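Community Kitchen Hours Extended

The Umali Center will keep its shared kitchen open through February, following a review of bookings led by Itziar Paredes. Members may now reserve the room for up to 3 hours at a time – cleaning included. The fee for a full season remains $126, and households already registered do not need to apply again. Requests should reach the front office by the 30th of the month before use. Plates and containers must be returned to the shelves after each booking.

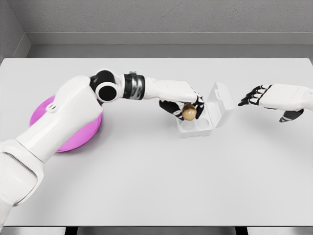
Parking

The Grullora Street lot is closed for repaving. Please use the north entrance.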